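4.3 Setting the Queue Display for a New Attraction

Before you start, the attraction must have a name and a zone in the Welham planner. At Pondosville, for example, the dark ride is in Zone 7.

1. Open the Attractions tab and select the ride.
2. Press Queue, then Add Display.
3. Type the number of guests for one full cycle. The default value is 54.
4. Set the refresh time to 10 minutes and press Save.

Note: The waiting time will stay blank until the first refresh is finished. Please do not press Save again during this time.

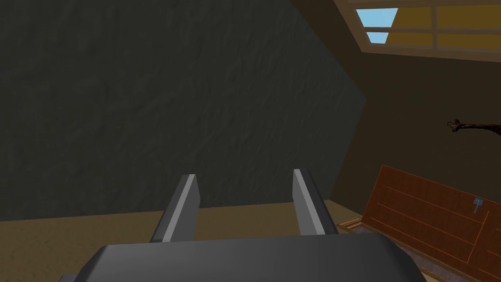 Figure 7. Rendered view with dark, rough-textured wall.

5. Go to the entrance and compare the sign with the planner. Both must show the same waiting time.
6. If they are different, choose Resend from the Display menu.

Caution: Resend will clear any message which an operator typed by hand. Copy the message first if you still need it.

For parks with more than one entrance, repeat steps 2 to 6 for each sign. Questions about zones go to Ebere Haruna at the Skollcombe office.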